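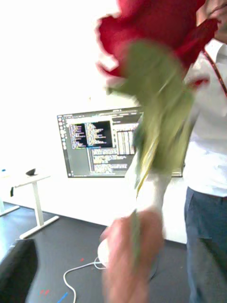

By Brian Minja
March issue | 6 min read

I've killed every houseplant I ever owned, so when Nicanor Ledesma told me I'd be spending the day doing flowers with a pair of robot arms, I laughed out loud. Then he said the flowers were fake, and I felt a lot better about my chances!

Nicanor runs data collection at Flornetti, where they want a machine that can handle stems the way a florist does. The learning system is called Toma, and it learns from examples, which means somebody has to make the examples. When I walked in it had 2,220 of them. The team had thrown out plenty more (a jerky move, a rose dropped halfway), and Nicanor talks about those the way my uncle talks about fish.

So what goes into one example? You set out the roses and the blue hydrangeas, scatter some leafy bits around, and a person guides the arms through the job from start to finish. Then you mix it all up and go again. Same flowers, new mess. I figured the mess was laziness, but Nicanor wants it that way, so Toma doesn't fall in love with one tidy table.
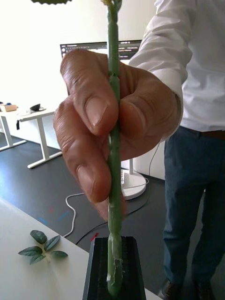
Stems are the part that gets people. A bloom is big and forgiving, but a stem is skinny and bumpy, and if you come in a little crooked it rolls away from you. I took a turn at the controls after lunch and squeezed way too early, over and over. Dorin Stanciu, who has the patience of a kindergarten teacher, kept saying "slower" until I wanted to throw a hydrangea at him. My best run took 60 seconds. His looked like he was buttering toast.

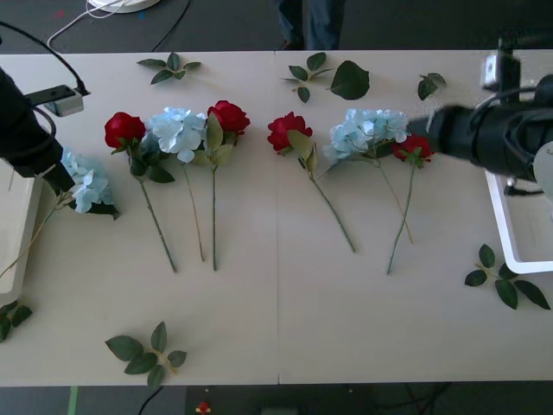

I asked if my runs would be kept. "Some," Dorin said, and got very interested in his coffee.

They're aiming for 2,482 before they train again, and then they'll see whether Toma can pick up a rose it hasn't met. I've asked to come back for that. I may bring a real one, if I can keep it alive on the train.

Contact the features desk | © Brastitdale Magazine | Back to top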